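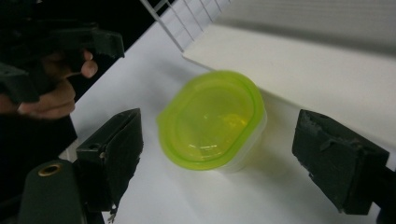

Boîte Tollex à couvercle vert citron.

Questions fréquentes – boîtes alimentaires Tollex

Les couvercles sont-ils vendus séparément ?
Oui, dans tous les coloris au catalogue. Indiquez la référence gravée sous la boîte et non celle de l'emballage, qui a changé en mars.

Peut-on passer la boîte au micro-ondes ?
Oui, sans le couvercle, et jusqu'à 100 °C. Pour réchauffer une sauce ou un plat gras, versez plutôt le contenu dans une assiette : la graisse chauffe plus fort que l'eau et marque le plastique.

Et au congélateur ?
Jusqu'à –20 °C. Laissez un peu de place sous le couvercle pour les soupes et les compotes.

Comment ouvrir le couvercle sans le déformer ?
Soulevez-le par la languette, puis suivez le bord. N'utilisez pas de couteau.

Mon couvercle a pris la couleur du curry. Que faire ?
Frottez-le avec une pâte de bicarbonate et d'eau, laissez agir une nuit, rincez. Le curcuma part rarement en une seule fois – recommencez si besoin.

Les couvercles Rieger vont-ils sur les boîtes Tollex ?
Non. Les formats se ressemblent, mais la fermeture n'est pas étanche.

Quel est le délai de retour ?
14 jours après réception, boîte non utilisée. Les frais de renvoi sont à la charge du client, sauf article défectueux.

À qui écrire pour une pièce manquante ?
À Catinca Hodoroagă, service clients Stomcombe, par le formulaire de contact. Joignez le numéro de commande.

Page mise à jour le 27/8/20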